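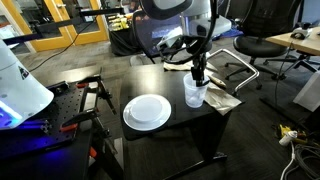
Single-Use and Reusable Tableware in a Campus Canteen

Group 4: Domnica Avram, Lucian Nedelcu, Zoi Makris

1. Introduction

The Pornley site canteen offers every customer a choice between washable crockery and disposable items. Plastic cups and paper wrapping are kept next to the till, and plates and bowls are stacked at the start of the counter. The catering contractor, Unora, pays for disposables by the case and for washing by the load. The two costs are held in separate budgets and had not been compared before.

The aim of this project was to record how many customers chose each option and to test whether moving the disposable cups changed that choice.

2. Method

Observations were made over the lunch service in April, from 11.45 to 14.15. Two observers stood at the till and at the tray return. Each transaction was entered on a tally sheet as reusable, disposable or mixed. A mixed transaction was one in which a washable plate or bowl was taken together with a disposable cup.

In the first phase the layout was left as found. In the second phase the cups were moved behind the counter and supplied on request. Prices, menu and staffing were the same in both phases. A short questionnaire was handed out at the tray return during the second phase only.

Water use was read from the meter on the dishwasher feed at the start and end of each service. The meter also supplies a hand basin, so the readings include a small amount of water that has nothing to do with tableware.

3. Results

A total of 3,563 transactions were recorded. In the first phase, mixed transactions were the largest group. In the second phase they fell below the reusable group, and the wholly disposable group changed very little. Customers taking food away went on taking it away - the layout had no visible effect on them.

132 questionnaires were handed out and 97 were returned complete. Of these, 20 respondents said they had not known that glasses were available. The glasses are kept on a low shelf behind the water cooler.

Dishwasher loads rose slightly in the second phase. The machine had been running part-full before, and most of the extra glasses went into racks that were already being washed.

4. Discussion

The fall in mixed transactions suggests that cup choice depends mainly on what is within reach. Queue length was not recorded. Bianca Tănase, who supervises the till, reported a slower queue in the first two services of the second phase, and this should be measured in any repeat.

The tally sheet had no column for customers who brought their own cup. They were entered as reusable, which overstates that group by an unknown amount.

5. Recommendations

Move the glasses to the tray counter. Keep disposable cups behind the counter. Repeat the count in the autumn term with a fourth column on the sheet and a separate meter on the basin.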